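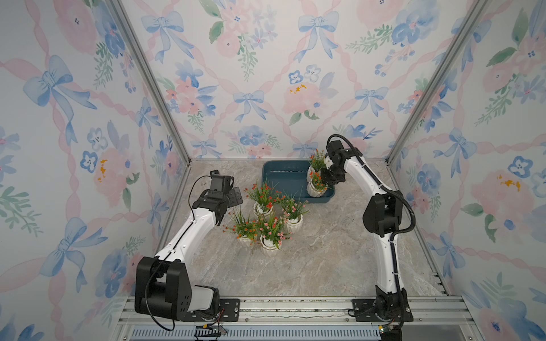
2025-05-05

Quick one, typing this on the train. We got the commendation! Regional building awards, small projects category, for the Nimri mill conversion. Not the win, that went to Stuler for their library job, and fair enough, it's a lovely library. But still. I'm thrilled.

Wissam Farah went up to collect it becuase I was stuck at the far end of table 11 behind a pillar. He forgot to thank the engineers. Sorry, engineers. Drinks on him.

For anyone new here — Nimri is the old grain mill at Onlow. Derelict for years, half the roof gone. We kept the brick shell and put 2 floors of studios inside it on a new timber frame. 253 windows panes replaced, all single orders, all slightly different. Never again. (Probably again.)

Judges liked the stair. Everybody likes the stair. Planning did not like the stair, but that's another post.

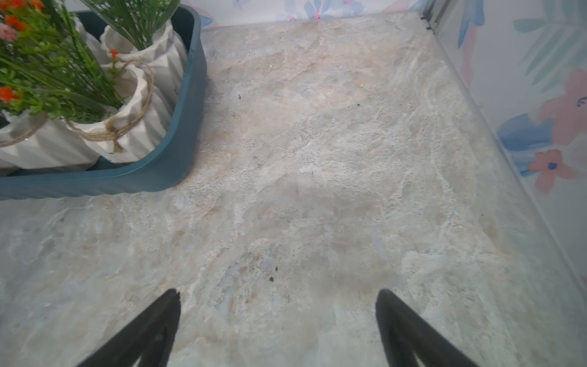 Can you visit the mill? Open days start in July, first come first served, sign up at the front desk in Onlow.

Had a few emails about the lime mortar too. The mix came from Flerumex and they were very patient with us, 73 sample panels before the color was right. Will dig out my notes and put them up when I've slept.

Next stop is mine. Thanks to everyone who came and clapped.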